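Open and Shut: What We Learned About the Cardboard Mailer
Student project report, Packaging and Materials elective
Dynwen group, written up by Dynwynwen Landeg's table

Why a box?

When our class got the list of topics, most groups went for something with an engine or a battery in it. We picked the plain brown mailer, the flat kind with a lid that folds over and tucks into the front, and I am so glad we did! Everybody has had one on the doorstep and almost no one has looked at how it goes together. It arrives flat, it has no tape and no glue in the style we chose, and a person who knows the folds can have it standing in a few seconds.

Our question was simple: which fold gives people the most trouble, and can a better crease or a better instruction card fix it?

What we started with

We ordered one bundle of mailers from a small supplier called Kurkden and one from Skiltadora. Both are single wall, brown inside and out, with no printing. The Kurkden board felt a bit stiffer in the hand and the Skiltadora board had deeper creases. We gave the two kinds nicknames so we wouldn't mix them up in our notes. The stiff one was Fastness and the easy one was Watkins (after a very relaxed cat).

First we took one of each apart and studied the board. Corrugated cardboard is a sandwich: a flat sheet called a liner, then a wavy sheet called the medium or the fluting, then another liner. The waves are what make it strong. Press on the face and the little arches push back. Run the waves up and down a side wall and that wall can hold a lot of weight from above.

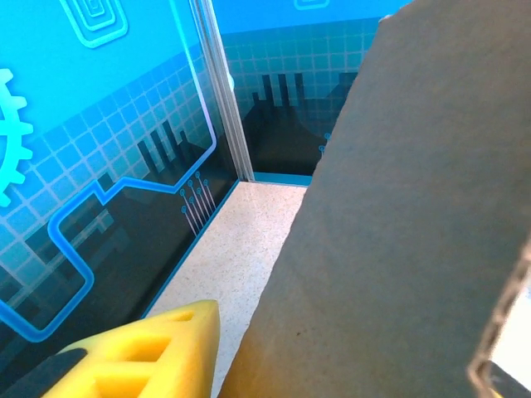
The direction of the waves matters for folding, too. A crease that runs along the flutes wants to fold by itself, sometimes a little to one side of where you meant it. A crease across the flutes has to crush every single arch on its way, so it resists and then gives all at once. Once we knew this we could predict which flaps would be stubborn before we touched them, and I can't tell you how good that felt the first time we got it right.

How we ran the folding trials

We asked 31 people to fold one mailer each. They were mostly students from our building plus two parents who came to pick somebody up and got talked into it. Everyone got the same flat blank and no help. Half of the mailers were Fastness and the rest were Watkins. We used a stopwatch and wrote down where each person paused, turned the box around, or undid a fold and tried again.

We broke the job into the same steps for everyone:

Raise the back wall and the side walls.
Fold in the small corner tabs.
Roll the side panels over the tabs and press them into the slots in the floor.
Bring the lid over.
Tuck the lid wings and the front flap.

Then we gave them the opposite job, which was to open the box fully without tearing it. We added this late and it ended up being my favorite part.

What happened

The corner tabs were the clear winner for confusion. People folded the side panels over first, found the tabs sticking out, and had to start again. Out of 31 people, 17 did this at least once. The slots in the floor came second, mostly with Fastness, where the stiff board sprang back up before both tongues were in. Several people used a forearm to hold one side down while they pressed the other, and one used her chin.

A mailer really does want two hands, and often a third. The walls all lean outward until the last one is locked, so whatever you let go of starts to drift back toward flat.
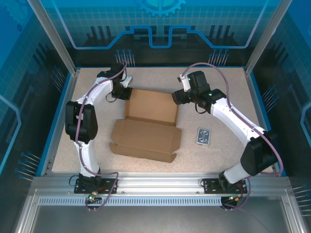
Opening was faster for everybody, but it did more damage. People pulled the lid up by the middle of the front edge, and that bent the front flap in a soft curve right across the flutes. Lifting from both front corners at the same time kept the flap flat. After a few rounds we could spot a box that had been opened from the middle just by running a thumb along the edge.

The second round

For round two we drew an instruction card with only one picture on it, showing the tabs going in before the side panels. We tried longer cards first, but people skipped them. We also went over the tab creases with a bone folder and a ruler on half of the blanks.

The card helped a lot. With it, only 2 people folded the side panels too early. The extra creasing helped less than we hoped on Watkins, which was already easy, but on Fastness it cut the average time by nearly 30 percent. That was a great afternoon!

Problems with our method

Some people came back for round two and already knew the trick, so part of the improvement is practice. We should have used only new people. We also stored the second bundle next to a window in September, and those blanks picked up a slight bow, which may have made the side walls harder to line up.

What we would try next

We want to print the one-picture hint right on the floor of the box, where your eyes are when you need it. We would also like to try a small thumb notch at each front corner of the lid, so that people lift from there without being told. Kurkden sent us a sheet of uncut board to practice on, and the first notch is already sketched in pencil.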